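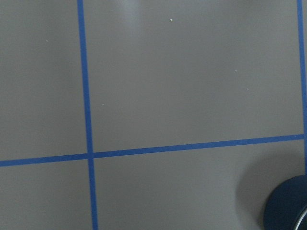
Item 202: Small saucepan with glass lid, with spatula and sponge

Binthorpe Kitchen Loans, cookware shelf
Fee: $4 per loan
Loan period: 72 hours
Deposit: none for members
Status: available
Page kept by Lech Sadowski

What you get

A small, dark blue saucepan with one long handle, a round glass lid with a blue knob, a blue spatula and a sponge. They go out together and we want them back together. If you only need the spatula, ask at the desk and Rasha Kanaan will find you a single one from the odds drawer, no charge.

The spatula is fine. It scrapes the bottom of a pan and does what you'd ask of it. The sponge is a sponge, and you may prefer your own.

Who it suits

One person, or two people who aren't very hungry. Oatmeal, a can of soup, a couple of eggs, melted butter, frozen peas, milk for cocoa. We've had members borrow it for pasta and come back annoyed. Long spaghetti in a small pot is a fight from the start, and short pasta wants more water than people expect. If pasta is the plan, take the big stockpot on the bottom shelf and put up with the washing.

It also gets borrowed by students moving into a first apartment, mostly in August, who want to know whether a small saucepan is worth buying at all. I think that's the best use of it. Cook with it for three evenings. If you only reached for it once, you have your answer and you've saved yourself a cupboard hook.

About the claims

Small saucepans get sold with a lot of words. "Even heat" is the one I trust least. On a burner that's wider than the base, any small pot gets hot up the sides, and milk will catch there first no matter what was printed on the box. Put it on your smallest burner. If your stove doesn't have a small one, turn the flame down until it stays under the base and accept that things take longer.

"Healthy cooking" is another. A pot doesn't know what's in it.

"Nonstick" I'll say less about. I don't have a spec sheet for this one, so I'm not going to tell you what it's made of or what's on the inside. Treat it as if it had a coating you could ruin: no metal spoons, no steel wool, no heating it empty. I'd give the same advice for most of the cookware we lend out, including some that came with promises to the contrary. 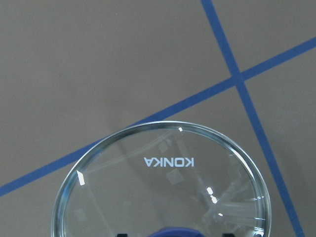
Glass lids are supposed to let you watch your food without lifting anything, and I've never been fully convinced. Once a pot is going properly the inside of the glass fogs and drips, and you end up lifting it to see whether the rice is done, same as you would with a metal one. Where glass does help is in the first few minutes, when you're waiting for water to start moving and would like to know without letting the steam out. On 202 the white KONKA lettering is printed near the middle of the glass, so you look past it, and the big round blue knob takes up some of the view as well. Neither one has stopped anybody from making soup. I just wouldn't pay extra for a see-through lid, and if you're choosing between two pots in a store I'd look at the handles first.

The knob is easy to get hold of, which I'll give it. Use a mitt anyway. "Stay cool" is a phrase from packaging, and packaging has never had to take a lid off a rolling boil. Check that the knob is snug before you start, and if it turns in your fingers, stop and bring it in. Peiyu Yuan keeps a screwdriver at the desk.

The handle

Long handles on small pots are my main complaint with the whole type. There's a lot of lever and not much pot. With the pan empty, or nearly empty, it doesn't take much of a bump to move it, and on a gas stove with wide grates a small base can sit crooked between the bars. Turn the handle in over the counter side, away from the edge and away from whatever else is lit. If you have small kids in the house, use a back burner.

There's a small oval hole near the end for hanging. Hang it if you like. We keep ours on the shelf, where the lid can stay with it.

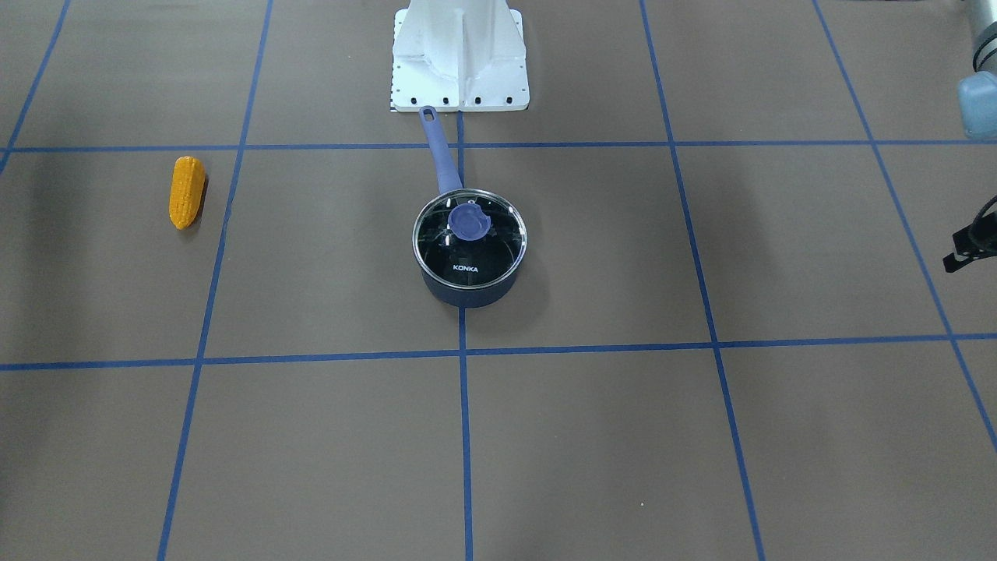
Item 202 with the lid on, handle pointing back.

How it compares

We lend two other small pots, and people ask, so:

The Viketa milk pan has a lip on both sides and pours better than anything else on the shelf. It has no lid. Elias Mahasneh covers it with a plate and says this is the same thing. I don't agree, but he's had more use out of it than I have.

The Abreu saucepan is heavier and steadier on a gas grate. It's also a pain to lift when full if your wrists are bad, and the lid rattles. Good for rice.

202 is the one I'd hand to someone who wants a pot with a cover and doesn't want to think about it. I wouldn't call it better than the Abreu. It's easier to pick up.

Lauri Koivisto went through the loan book for the shelf last year and found 47 loans for the small pots put together. Make of that what you want. My own reading is that people borrow what's at eye level.

Care

Let it cool before it goes under the tap. Cold water on a hot glass lid is how lids get broken, and "tempered" on a label doesn't mean you should test it.

Wash by hand with warm water and dish soap, soft side of the sponge. Get under the knob. Dry the lid with a towel – a lid put away damp comes back out smelling like the cupboard.

For burnt-on milk, fill with warm water and a spoonful of baking soda and leave it overnight. We tried the Saser cleaning paste on another pot and couldn't tell which half we'd done.

Returning it

Pot, lid, spatula. You can keep the sponge if you've used it hard. Put the set on the return counter with the slip inside the pot. Late by an evening is nothing. Late by a week and you'll get a call.

If you chip the lid, say so. We'd much prefer a broken lid on the counter to a good-looking one that somebody else finds out about over a burner.
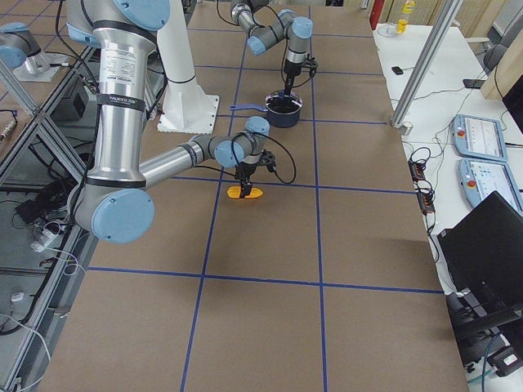
Can I use the saucepan in the oven?

Please keep it on the stovetop. We have no oven rating for the pot, the lid or the knob, and we have proper baking dishes on the next shelf at the same fee.

Does it work on induction?

We don't know, and nobody at the desk has an induction stove to try it on. Hold a fridge magnet to the base before you take it home. If the magnet doesn't stick, borrow the Abreu.

Can I renew?

Once, if there's no name on the waiting slip. Call the desk before 5 p.m.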